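Gripper Fingers for Crockery: Gromard or Stemano?
Home > Community Help > Grippers and End Effectors

Posted by kitchen_arm_2

I'm comparing two sets of parallel gripper fingers for a dish clearing job and would like to hear from anyone who has run either one for more than a few weeks. The arm picks plates and cups off a tray and puts them in a standard pegged dish rack. The camera is on the wrist, looking down past the fingers.

The Gromard fingers are the stiffer of the two. They hold a plate by the rim without much sag, but if the approach angle is off they push against the pegs and the arm faults. The Stemano fingers have more give. They slide in between the pegs more easily, but a plate can rotate in the grip before it is let go. I had the Gromard set on for 3000 cycles and the Stemano set for a bit less. Both were run off the same controller with the same force limit.

My other trouble is the view. Once a plate is standing on edge in the rack, the wrist camera sees very little of it, and the pose estimate jumps around. White plates against a pale wall are the worst.

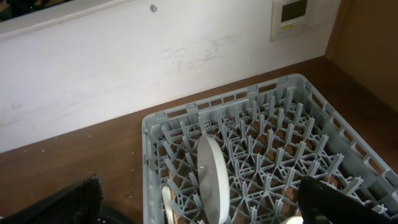

Should the wrist camera be recalibrated every time the fingers are swapped?
Only if the camera or its bracket has been moved. A finger swap changes the tool centre point, so measure that again and leave the camera calibration alone.

I've got that part sorted. What I want to know is which fingers to keep, and whether a second camera is worth the trouble.

Posted by Ravinder Turcotte

I'd keep the softer fingers and fix the rotation in software. We went through the same thing at Demberg. A plate turns in the grip when you pick it up too far from its centre line, and a bit of regrasping on the tray costs less time than clearing a fault at the rack. Slow the last part of the insert down as well. We had ours moving at the same speed the whole way and the pegs took a beating.

For the view, take the pose before you pick up, while the plate is lying flat, and carry it through. Don't try to estimate it again at the rack. If you need a check, use the motor current when the plate touches the ribs.

A fixed second camera does help, but put it to the side of the rack and not overhead. Overhead, the arm is in the way for most of the insert.

The tray end is harder than the rack end in my view. Stacked or touching cups, food scraps and wrappers all upset the grasp planner, and a cup with liquid in it has to be handled upright. Test on a messy tray early. Clean trays will make any finger look good. 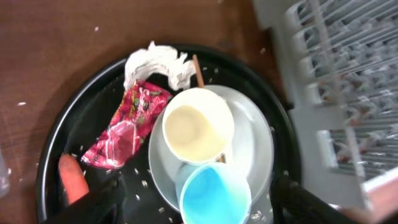 Page 2 of 4

Posted by benchtop_bev

Stemano. Gromard pads wore out on me.

Posted by oldservo

Depends what you're picking up. I used a Dimitriou controller with stiff fingers on cups and had no complaints, but I wasn't doing plates. Thin rims need some compliance somewhere, either in the fingers or in the wrist. If your controller can do force control at a decent rate you can get away with the Gromard set. If it only has a force limit that trips a fault, you can't, and it sounds like that's what you've got.

Check the pad colour too. Black fingers and a black tray gave my segmentation a hard time. A brighter pad on the tip was easier for it to pick out.

I'd run both sets to 4000 cycles before deciding. Write down every fault with the finger set, the item and where the arm was. My log got to 204 entries before I noticed that nearly all of them were at the same corner of the rack, and that was a levelling problem with the bench.

Posted by kitchen_arm_2

Thanks. I'll put the Stemano set back on Wednesday and slow the insert down first. Will check the bench with a level as well.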